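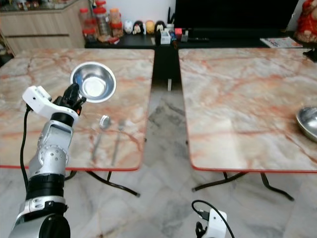
27 March 2024
Ploten kitchen service, bench notes

Went through the table-clearing and bowl-handling work again with the two people from the canteen crew who will run it at Grarkholm. Notes are mostly about how the job splits between them and the arms, less about the code.

Setup as before: two folding tables with a gap between them, steel bowls, spoon and a second utensil laid flat. Left arm has the white printed bracket with the black gripper. Torque limits unchanged from last entry.

Ran 40 cycles. Bowl picks are at the rim, fingers one inside and one outside. 9 fails, nearly all on cutlery. Flat utensils on the marble-pattern top are still the weak point. The second utensil is worse than the spoon, as its outline gets lost in the veining. Tried a lower approach angle and it helped the spoon only. Next time try a plain cloth under the cutlery to separate the two problems, grip and detection.

Cycle time: 52 seconds for one bowl and two utensils. A person does it in well under half that. The crew noticed straight away and one of them asked what the point was. Fair question. The answer from the Ibarra side is that the arms work through the gap between lunch and the afternoon shift, when the crew is on break or prepping, and speed matters less there. I passed this on as it was told to me. She said the gap is also when they sit down, and she wants to know who answers the alarm if the arm stops with a bowl in the air. Right now it would be her. Needs a proper answer before May.

What changes for them, as they put it:
- Less carrying. Both of them like this. Stacks of bowls are the heavy part of the day, and wrists came up more than backs.
- More setting out. The arms need cutlery spread apart and bowls not nested. Somebody has to do that, and it is new work that isn't on the task sheet.
- Sorting stays by hand. Bent forks, chipped things, food stuck on. We have no check for any of that.
- Pay grade. Not ours to settle but they asked twice. Sent to the site manager.

Grarkholm clears 420 place settings on a normal day. At today's rate the arms take a small share of it. I don't think the staffing plan should assume more, and the draft from Pretside does assume more. Wrote to them and asked for the figure to come out until we have a week of runs on site.

Stop button: neither of the crew could reach it from the far side without leaning across the work area. Order a second one. Also they both wanted a sound before the arm moves. We have a light only. A short beep is easy, will add.

Cable on the left arm hangs past the table edge. Needs a clip before anyone walks that side with a tray.

To do
Second stop button, with long lead
Beep before motion
Cloth test for spoon and second utensil
Clip for left cable
Rewrite task sheet with setting-out time included, crew to read it before it goes to Ibarra
Ask who covers alarms in the break

Logs are in the shared folder under bowls, run 3. Run 2 has the wrong gripper offset, don't use it.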